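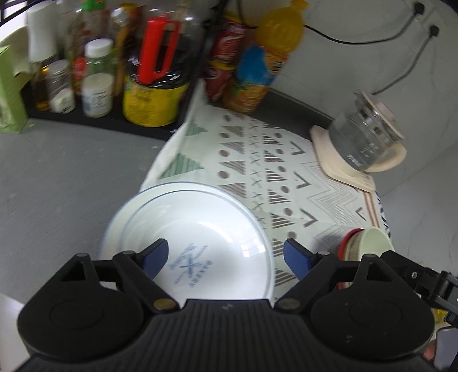
Grundano Community Kitchen – progress report to the Tamihana Fund
3 Aug 2020

Hello again, and thank you for being so patient with us over the spring! When I last wrote, in April, we had the keys to the side kitchen, a grey countertop and very little to put on it. I'm glad to say it now looks like somewhere a person might want to make their lunch.

Crockery first, as that was the biggest line in the budget. I'd planned to buy one big matching set, but the quote was silly money, so we asked around instead and got most of it given. It's a right old mixture (pale green, red rims, the white bowl with the blue line round the edge and the crossed utensils printed inside) and I've grown very fond of it. The small bowls stack nicely, so they can live out on the counter where people can reach them. We had 19 bowls offered in the end and turned down the chipped ones.

The patterned cloth has been a great success. It's cream with grey striped triangles and little brown dots, and it's made more difference to the feel of the place than anything else we did. We'd like a second one for wash days. The glass teapot with the cream lid gets its own coaster, and I'd ask everyone to please keep it that way – we're trying to look after the cloth.

Now the shelf. You asked in your last letter how we'd deal with shared ingredients, and the answer so far is one black shelf tray along the back of the counter. Oil, sauces, spices, jars and drinks all go there, and whoever finishes something writes it on the list by the door. It fills up fast! There's a pill bottle up there among the food at the moment, and medicines really ought to have their own place, so a small lockable cupboard has gone to the top of my shopping list. I'd also like to move the cold drinks off the tray and give the sauces a bit more elbow room.

On to the cooking. Our lunch sessions are called Tonen, after the name the first group picked for themselves, and we've run six of them since the kitchen opened. Soup and noodles are the favourites, mostly because everyone can add what they like from the tray at the end. Groups are small, with people taking turns at the counter, and it's slower than I'd hoped but much calmer too.

Money: the grant was £3000 and we've spent over half. The plumbing was the nasty surprise (new taps, and a pipe behind the sink that had to come out), while crockery came in well under. I'd like your permission to move what's left of the crockery line across to storage. That would cover the cupboard, a second shelf tray and some lidded tubs for dry goods. Receipts are in the envelope with the paper copy of this report.

Still to do before the next report: labels for the shelf, the second cloth, and a proper drying rack, which I keep forgetting to measure up for. Do come and have lunch with us if you're passing – we'll put the teapot on.

With thanks from all of us at Grundano

Contact us | © Grundano Community Kitchen | Back to top
This site uses cookies to remember your settings. Accept | Find out more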